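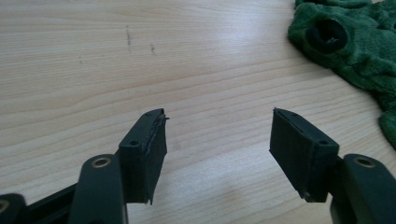 Re: [greyblend] growing out box colour, halfway and losing my nerve
From: Raymonde Sawatzky
Date: 2025-08-16

Karthik, quick one, I've got a client in a bit and foils to fold. Will answer in between your bits.

Karthik Liyanage wrote:

> Hi all. Long time reader, second post I think. I'm 51, coloured my hair
> dark brown out of a box since my late thirties, stopped in the winter.
> I now have grey down to the tops of my ears and then a hard line and
> then brown to the collar. My wife says it looks fine. My daughter says
> it looks like a badger. I wear it long-ish and don't want to shave it off.

Badger is fair, everyone gets called badger. The line bothers you most when it's straight across, and it's straight across because the hair is all one length. So layers first, colour second. Go to somebody who will cut it dry, so they can see where the brown actually falls once it's moved around. Ask for the ends over the ears to be point cut, and leave the back alone for now, the back hides it. You lose maybe one finger of length at the sides. Not a shave.

> I asked at a salon near work (Gill, the one on the corner by the credit
> union) and was quoted $423 for "full grey transition". Is that normal?
> The woman was nice about it but I nearly fell off the chair.

It's not crazy if it's a full day. If they're lifting out fifteen years of box dark, section by section, then toning, then doing it again where it went orange, that's one person tied to you from opening until mid afternoon plus product. I've charged near that for hip-length hair. For collar length on a man I'd think it was steep, and I'd want to know what's in it. Ask them:

- is the cut included or extra
- is there a second visit, and is that in the price
- do they do a test strand first, and do they charge for it
- what happens if it stalls at orange

If they won't do the test strand, walk out. Box dark builds up in layers and the ends have had it on them every month for years, even if you only meant to do the roots. They will not lift the same as the middle. I had one last October where the middle went to a lovely pale gold and the last three inches just sat there like furniture polish. We cut them off in the end, she was happier.

> I have also been told to just put bleach on it myself. I have a tub of
> powder and some 30 volume from the beauty supply place. Bad idea?

Yes. Bad idea. Please don't. 30 on old box colour near the scalp by yourself with a hand mirror. You'll get hot roots (which are your own grey, you don't need to touch those!!) and dark ends, so the badger but the other way up. Take the 30 back if it's sealed, they mostly will.

If you really have to do something at home this weekend, do a clarifying wash. Two rounds, leave the second on for a few minutes, plenty of conditioner after. It'll knock a bit of the fade loose and the brown goes softer. Won't fix the line but it takes the edge off. Don't do it every wash, you'll end up with straw.

> Somebody on here mentioned a colour remover, the smelly kind. Ulamon
> was the name I wrote down. Does it work on something this old?

That was Benedikt Hamann I think, he swears by it. I've used it a handful of times. It shrinks the dye so it rinses out, doesn't lighten your own hair, so whatever your natural was when you put the box on, that's more or less what's underneath, plus some warmth from the developer in the box. On you I'd expect a mid brown going reddish. Less contrast against the grey but it is going to be warm. Can you live with warm for a couple months? Some people can't.

And the rinsing. The rinsing is the whole job. People do five minutes and then write to the list that it "went dark again overnight". Rinse until you're bored and then the same again. Open a window, it smells like a perm crossed with an egg sandwhich. Do not put any permanent colour on top straight after, it grabs like mad.

> What about the purple shampoo. My daughter has some in the shower.

On the grey part, sure, once a week if it's looking yellow. Sun, hard water, smokers' houses, all of that yellows it. On the brown part it does nothing you'd notice. Purple is for yellow, blue is for orange, so after the remover you'd want a blue one for the lengths. Nerero makes one in the 370 mL bottle, it's what I have on the shelf at work, but really anything blue enough to stain your fingernails. Wear gloves or don't, up to you, I've had lilac cuticles since the nineties.

> How long is this going to take if I do nothing at all?

Hair goes half an inch a month give or take. You've got ears down to collar left, so call it most of another year doing nothing, less with regular trims. If you trim every six weeks and take just the ends you'll keep the shape and the brown creeps off the bottom without anyone noticing. That's what I'd do, personally. It's the cheapest and your hair will be in the best condition at the end. Lots of people on here did exactly that, search the archive for "cold turkey", there's more than 1,602 posts under it and half of them have photos.

Middle road if you can't stand it: a few fine lowlights through the grey, demi-permanent only, just around the line. Breaks it up so the eye doesn't stop there. They fade out on their own over a couple of months. Takes an hour in the chair. Ask for ash, ask again for ash, a lot of colourists will reach for a neutral and on grey it throws warm. Should be a fraction of what Gill quoted.

> Also my hair has gone wiry where it's grey, is that me or is that normal.

Normal. It's drier, less oil gets down it, and it sticks out because it can. Leave-in cream on damp hair, small amount, rubbed between the palms first, start at the back and finish at the front so you don't get a greasy fringe. Part it on the other side for a while too. Your parting has been in the same spot for thirty years I'd bet, and the line shows worst there. Zigzag it with the tail of a comb if you can be bothered.

> Thanks, and sorry for the essay.
> Karthik

No essay, you should see what Colton Turcotte sends me off list.

Few other things while I'm here:

Eyebrows. Don't dye them to match the brown, you'll be chasing it forever. If they're still dark leave them, dark brows under grey look great on most people. Just trim the long ones.

Beard, if you have one, same. Let it be whatever it is.

Colours near your face. Might sound like fluff but the camel and olive stuff that worked with brown hair can make you look a bit seasick with silver. Try navy or a proper charcoal up at the collar before you decide the hair is the problem. Colton Desjardins did a good long post on this in the spring, with the scarves. Worth digging up.

And for everybody: the Esivmont swap is still on, I have 4 unopened toners (two 9V, a 10A, one with the label half gone that I'm fairly sure is clear) and a bag of foils. Postage only. Reply to me not the list please, last time everyone got my address.

Post a pic when you've had the cut Karthik. Back and side, daylight, no bathroom bulb.

Got to run, she's early

Raymonde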